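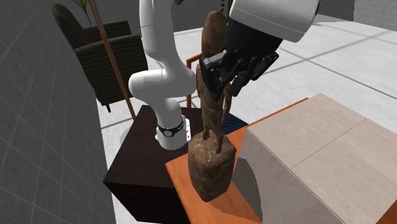 Robot arm on the dark brown table, gripper beside the tall brown statue.

Wemov Room Palettes

Data card, release 9

Summary

Wemov Room Palettes is a table of colour schemes for domestic rooms. Each row holds one scheme: a wall colour, a trim colour, a floor tone and up to two accents. The schemes were put together by hand and checked against painted sample boards. The release contains 2,000 schemes drawn from 159 base colours.

The table is meant for people who write room planners, paint calculators or print catalogues. It carries no prices and no stock codes.

Contents

palettes.csv — one row per scheme
colours.csv — one row per base colour
rooms.csv — the room types used in palettes.csv
CHANGES.txt — corrections by release

Fields in palettes.csv

scheme_id: whole number, never reused after a row is withdrawn.
room: key into rooms.csv.
wall, trim, floor: keys into colours.csv. All three are required.
accent_1, accent_2: keys into colours.csv. Either may be blank.
light: north, south, mixed or none. "None" is for hallways and bathrooms without a window.
finish: matt, eggshell or gloss, and applies to the wall colour only. Trim finish is not recorded.
editor: initials of the person who last changed the row.

Colour values

Colours are stored as CIELAB under D65, with an sRGB hex value alongside for screen use. The hex value is derived. Where the two seem to disagree, use the CIELAB figures and report the row.

Eleven of the deeper greens and one orange fall outside sRGB. Their hex values are clipped and the column "clipped" is set to 1. On screen they look duller than the boards do.

How the schemes were made

Shona Tosh chose the base colours and painted the boards at the Drestville workshop. Readings were taken after the boards had dried for a week, three readings per board, and the median was kept. Donnie Semple assembled the schemes and wrote the checking script.

Floor tones were handled differently. They come from offcuts of timber, cork and tile, and a single value stands in for a surface that varies a good deal. Treat the floor column as a guide to lightness and warmth — it will not match any one board or tile.

The Ďurica set

Rows with scheme_id ending in D belonged to an older list named Ďurica. There were 69 of them. They were merged in release 7 and given ordinary numbers in release 8, and the old identifiers are kept in legacy_id. File names and scripts that drop the accent will not find the lookup sheet, so save them as UTF-8.

Known problems

Kitchens and sitting rooms are over-represented. Children's rooms are thin.
"Mixed" light was used too freely before release 6.
Rurnov trim whites 2 and 3 are almost the same colour and will probably be merged.
Gloss walls were read with the glare excluded, so they appear darker in the table than in a bright room.

Updates

Corrections are gathered through the year and published in July. Send them to Donnie Semple with the scheme_id and the field concerned. Requests for new base colours go to Shona Tosh, who needs a painted card at least the size of a postcard.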